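3.2 Packing Materials and Layout

The packing task was designed by Bautista and Rankin to resemble the last stage of a small household order, in which packaged goods of different shapes are gathered into one open basket. The goods were divided into two groups. The first consisted of rigid cartons with flat faces. The second consisted of small packets, which change shape under load and tend to slide into whatever gap is left for them. A total of 78 orders were packed, in blocks of nine, with a short break between blocks.

The basket has one high, rounded end and a lower rim along the front and side. The high end supports cartons placed upright, while the lower rim limits how far the contents can be stacked before they lean outward. Figure 3 shows a carton with red panels at the rim of the orange basket, with red and white items already inside.

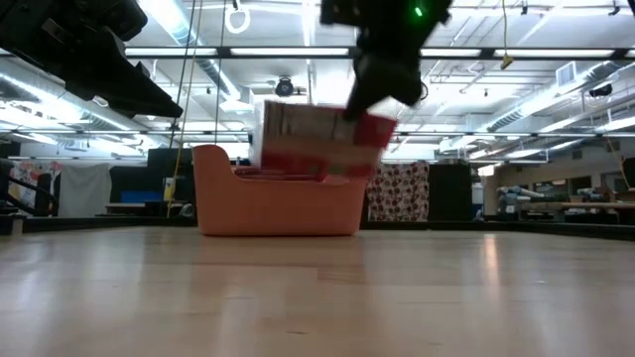
Order of placement was left open in the first 30 orders and fixed in the remainder. Under the fixed order, cartons were placed before packets, with the longest side of each carton parallel to the longest side of the basket. An order was considered complete when all of its goods lay below the level of the high end. Goods resting on the lower rim were recorded separately by Tennant, who applied the same rule to both groups.

Packets were laid out singly on the table, without a fixed grid, so that the distance between neighbors varied from one order to the next. We preferred this to straight rows, which make each packet easier to pick up than it would be on a kitchen counter or a shop shelf. Storage bins were kept on metal shelving away from the table. Figure 4 shows three red packets spread over the table surface, with red bins on the shelving farther back.

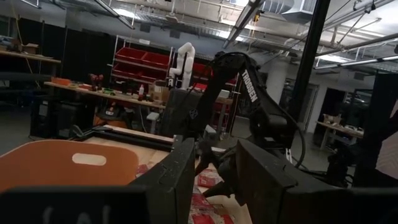
Damage to packaging was scored by Lennox and Shearer on the Zidley scale, which separates surface creasing from crushed corners and open seams. Creased packets were returned to the set. Crushed cartons were replaced at the end of the block in which the damage was found, and the order concerned was kept in the analysis.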